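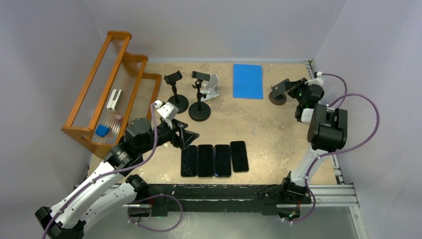 When Nkechi Akinola opened her phone repair counter in Gostitz, she kept the customers' phones in a shoe box. It worked for a month. Then one morning she gave a man the wrong phone, and he came back very angry two hours later.

"After this I bought a rack," she says.

Her rack is from Huretti, a small workshop that makes things only from wood. It cost her 136, and she still thinks it was too much. Every phone gets its place in it the moment it comes over the counter, with a paper slip under it. Phones that are ready go on a blue cloth next to the rack, screen up.

The stands came later. Akinola likes the kind with a round base and a tilted plate, so she can read a message and keep both hands on her work. Her partner Tanko Onyeka prefers the phone flat on the table – they have discussed this many times.

In August they repaired 189 phones, more than in any month before. The shoe box is still under the counter. Now it holds chargers that people forgot to take home, and Onyeka wants to throw them away before winter.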